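Dullano Crater Ice Readings

Modelled ground temperatures for a Mars crater, made with the Vikix code. The set holds 1,160 profiles in 8 CSV files, one per season step.

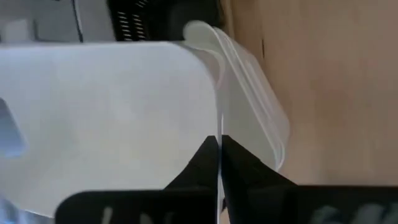 Columns
depth_cm, temp_k, ice_frac, run_id. Depths go down to 90 cm. Missing values are blank — never zero.
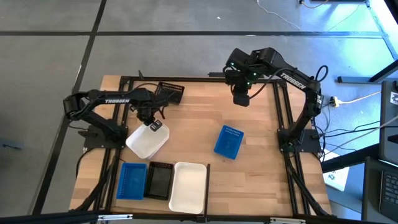

White tray and two arms over the wooden tabletop

Known problems
Runs with Ormsby dust settings come out too warm near the surface. A fix is due in May.
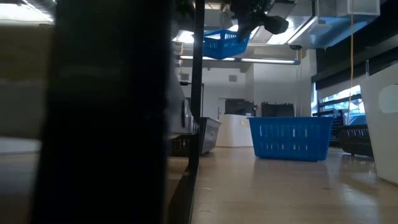
Small blue basket, lifted

Licence
Free to reuse with credit to Nastell.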